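February 2, 2021

I slept badly and woke before the light, so I had time to drink two coffees and write the list for the bathroom. Now it is evening, my back hurts, and I will write down what I can remember.

The toilet was the whole subject today. I always believed that I know how to clean a toilet, but I was cleaning it too fast for all my life. The seat lid must go up against the tank first, then the rim, left side and right side, and only after that the bowl. When I lived in Istaritz I did the bowl first and then dripped everything on the rim - what a stupid order.

The floor is the gray marbled tile, which I like, because it reminds me of the station in Salinas. But it does not forgive anything. One small crumb near the wall and the eye goes directly to it.
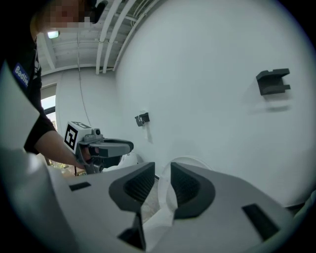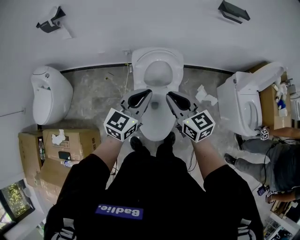
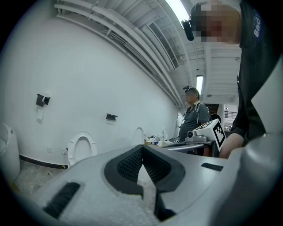 The middle one: toilet with the lid up, and the paper towel still on the floor.

I must also do something with the corner on the left. Two cardboard boxes against the wall, tissue on one of them, plastic bottles. The smart toilet beside them keeps its lid closed and looks very proud. I want to learn its button before June, when I go back to Flurkholm and will have other things in my head.

In the evening I walked to the shop for bread and paid for 3 lemons and a new brush. The brush was on the lowest shelf and I had to kneel to find the price. Then I called home and we spoke for 25 minutes, mostly about the snow in Trurnlow and the bus which does not come.

Tomorrow: take the boxes down, buy more paper towels, wash the black shirt. Also I have to answer the letter from the bank - it is lying on my table since two weeks.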